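My snack habit costs 54 dollars a month, and I've decided to blame the furniture.

In August I bought a stepped display stand from Kulside, the clear kind stores use to sell you gum. It was supposed to bring order. What it brought was a shop. Food that used to lie face down in a drawer now stands up and looks at me, lid out, in ascending rows.
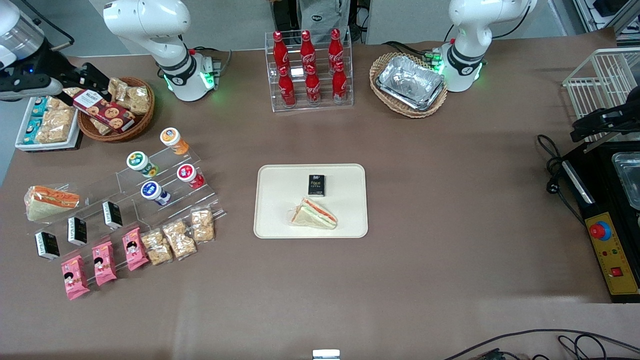 *Snacks on the stand, cookies in the basket, crackers or biscuits in the bin.*

A sandwich has no business on a riser. It gains nothing by being elevated, and I eat it at 10:50 anyway, on my way past to get something else.

The basket is more honest. You have to lean over a basket and rummage, and rummaging gives a person time to think about dinner. My brother-in-law Ferhat Saraç keeps his cookies in a basket on top of the fridge, and a box lasts him 13 days. Mine lasts 4, and I live alone.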